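Home | Posts | Archive | Contact

Gripper Drift on the Usuga Cell: Account of a Fault and Its Correction

Last updated: 4 Dec 2025

This post records a fault that occurred in November on the small-parts cell at the Urnton workshop, where I am responsible for the handling equipment. The formal report has been filed and closed. I am setting the matter down here as well, in a fuller form than the report allowed, as several readers who run comparable equipment have asked how the fault was traced and what was changed afterward. The views expressed are my own and do not represent a position of the workshop.

The cell carries one arm, known internally as Usuga after the project that paid for it. It takes molded housings from a feed tray, presents them to a gauge, and places them in one of two output bins. The gripper is an electric parallel type with replaceable fingers. A small camera is fixed at the wrist and looks down past the fingers to the work. Supervision software, which we call Workivgate, logs each cycle and stores the force reading, the commanded finger position, and the reported finger position. The cell ordinarily runs without an operator inside the guard.

The fault

During the second shift, the arm released a housing while traveling between the gauge and the output bin. The part struck the inside of the guard and fell to the floor of the cell. No one was inside the guard, the guard held, and there was no injury. The arm did not stop. It completed the move with nothing in its grip, opened over the bin, and reported a normal cycle.

The operator on duty heard the impact and pressed the stop button. This was the correct action, and it was taken promptly. The operator then isolated the cell, applied the lock, and entered the event in the shift book before calling me. I wish to state plainly that no fault lay with the operator at any stage.

Two matters therefore required an answer. The first was the reason the part was lost. The second, which I consider the more serious, was the reason a machine that had lost its part went on to report success.

Preservation of the cell

The cell was left as it stood until the following morning. I have seen many investigations spoiled by a well-meant attempt to tidy up, and our procedure at Urnton forbids cleaning, tightening, or homing after a dropped load until the condition of the equipment has been recorded. The cycle log was exported first. The gripper was then examined in place, under lock, with the drive power removed.

The log contained 410 cycles from the start of the shift to the stop. Force readings were steady for most of that period. Over the last 40 cycles the peak force fell, slightly at first and then more quickly, while the reported finger position remained exactly where it had been all day. On its own, either of those readings would have passed without comment. Taken together, they indicated that the motor was reaching its commanded position and that the fingertip was not following it.
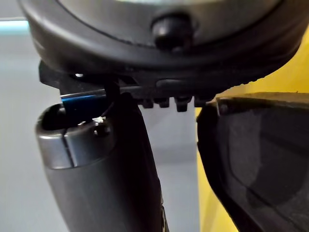 The likely causes in such a case are few. A drive element may be slipping, a finger may be loose on its carrier, or the contact surface may have worn to the point that it no longer meets the part. The third was excluded early. The contact surfaces were measured against new ones and were within the limit set by our maintenance sheet. The first was excluded by a slow manual traverse, during which the carrier moved smoothly through its full stroke and showed no lost motion.

That left the attachment of the finger to its carrier. With the carrier held still, one finger could be moved by hand. The movement was small, and I doubt that it would have been found by a person looking for something dramatic. It was found with a dial indicator resting against the finger and light pressure applied from the opposite side. The second finger, tested in the same manner, did not move.

On disassembly, the retaining screw on the loose side was found to be turning freely under the driver well before it should have. The thread in the carrier was sound. The screw itself was of the correct size and grade. What was absent was any trace of thread-locking compound, either on the screw or in the hole. The screw on the opposite side had been treated in the usual way and required the expected effort to remove.

How the screw came to be untreated

The maintenance record shows that the fingers were changed 16 days before the event, when the cell was moved over from one part size to another. The change was signed off. The checklist in use at that time had a single line that read "Fit fingers, apply compound, torque to sheet value." One line held three operations and one box. A person who had fitted both fingers, torqued both screws, and applied compound to one of them could mark that box in good faith after an interruption, and the record would offer no means of telling the difference.

I do not know that this is what happened. The record cannot establish it, and I have not asked anyone to reconstruct from memory a task performed more than two weeks earlier. The form was poor, and I was the author of the form.

How the machine came to report success

The second question took longer. The Usuga cell determines that a part is present by comparing the commanded finger position with the reported one. If the fingers close fully, the grip is taken to be empty. If they stop short at the expected width, a part is taken to be held. The check is made once, at the moment of closing, and the result is carried through the remainder of the cycle.

At the moment of closing, a part was in fact held. The check passed, properly. The part was lost several seconds later during a fast move, and no check of any kind was scheduled between that point and the opening of the fingers over the bin. The force reading was being recorded throughout, but Workivgate was storing it for later review and was not acting on it. The log shows the force dropping to nothing in mid-move. The information was available to the controller and had no consequence.

The wrist camera was likewise of no help in stopping the arm. It is used for locating parts in the tray, and its images are not evaluated during transfer.

I had assumed for some time that the cell would fault on a lost part. I had seen it do so during commissioning at the Ernham site, where the arm was first assembled. On returning to the commissioning notes, I found that the test had been carried out by removing the part before the fingers closed. The test demonstrated that an empty pick would be detected. It was never a test of a drop in transit, and I had read more into it than it contained.

Corrective measures

The following changes are now in force on the cell at Urnton.

The checklist line has been divided. Each finger has its own entry, and each entry has separate boxes for compound, torque, and a witness mark in paint across the screw head and the adjoining surface. The witness mark is inspected at the start of every shift with the guard open and the cell locked.

A push test with the dial indicator is required after any change of fingers and before the cell is returned to automatic operation. The permitted movement is stated on the sheet, and the measured value must be written down. A check mark is not accepted in its place.

Force is now monitored for the whole time that a part is supposed to be held. If the reading falls below the threshold, the arm makes a controlled stop and the cell waits for an operator. We set the threshold too high on the first attempt, which produced nuisance stops on the outward move, and it was lowered after further trials. It remains high enough to respond to a part pulled deliberately from the fingers at reduced speed, a test we repeated with both part sizes.

Transfer speed has been reduced on the leg that passes closest to the guard. The production loss is small and has been accepted. I would ask that the old speed not be restored on the ground that the screw has been fixed, as a dropped part may have other causes.

Workivgate has been given an additional alert that compares the trend in peak force with the finger position over recent cycles. Replayed against the log from the day of the event, the alert was raised before the drop. It is advisory only and does not stop the cell.

Matters still open

The guard panel that was struck shows a light scuff and no deformation. It was inspected and left in service. I have asked for the supplier's view on whether a heavier part at the former speed would have been contained, and until a reply is received, the larger of the two part sizes is being run only at the reduced speed.

The same single-box checklist was copied to the Ernham site when the equipment there was expanded. A corrected version has been sent, together with a request that all finger screws be inspected before the next changeover. Confirmation has been received for one of the cells there. The other is awaiting a maintenance window, and I will amend this post when its result is known.

Filed under: Automation, Maintenance, Incident Notes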